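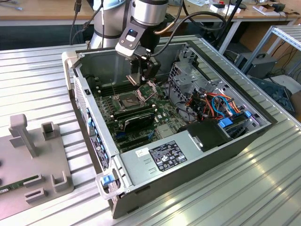
An open desktop tower lies on its side on the workbench, with the cover of the processor socket raised.

Osagie repair room passes 800 computers, asks for more old towers

Thu 16 May

The computer repair room at Osagie has now given out 823 refurbished desktop computers, and it is asking residents and small offices to bring more. The shelves were almost empty at the end of April, said Zdenka Mujić, who coordinates the work.

"In winter we had too many machines and not enough hands. Now it is the opposite," she said. "People think that a tower with a dead disk is garbage. For us it is a very good tower."

Every computer that arrives goes through the same steps. The side panel comes off, the dust is blown out, and the memory and the disk are tested. If the machine does not start, the processor is taken out and its socket is checked under a lamp for bent contacts. This is the slow part of the job, and according to Mujić it is also the place where beginners make the most expensive mistakes.

Bello Okonkwo teaches the evening course where most of the repairs are done. The course takes six weeks and has room for 10 students. The first two evenings are only about opening and closing cases — he does not allow anybody to touch a processor before the third.

"The cables are where I lose my patience," Okonkwo said. "Somebody closes the panel, everything is beautiful, and then one power plug was not pushed in to the end. So we open it again."

The finished machines get a free operating system and go to families, two schools and the reading room in Bosen. Anežka Brabec, who runs the reading room, received four of them last month. She said that they are used mostly for job applications and homework, and that the line for them on Monday afternoons is long.

Osagie accepts desktop towers of any brand, also incomplete ones. Especially needed are working power supplies, memory modules and drive cages with their latches, because the small plastic parts break often and are hard to buy separately. Monitors are accepted only if they are flat. Printers are not accepted at all.

Donors who are worried about their files can take the disk out before they come, or ask to have it erased while they wait. Erasing takes from one to three hours, depending on the size of the disk, and a signed paper is given after.

The company Pamau has promised 2,000 euros for spare parts this year. Mujić said most of it will be spent on disks and on thermal paste, "which disappears faster than coffee."

Computers can be brought on weekdays between 2 and 6 p.m. to the side entrance, next to the bicycle racks. Larger donations should be announced one day before by phone. Registration for the next evening course is open at the desk, and three places are still free.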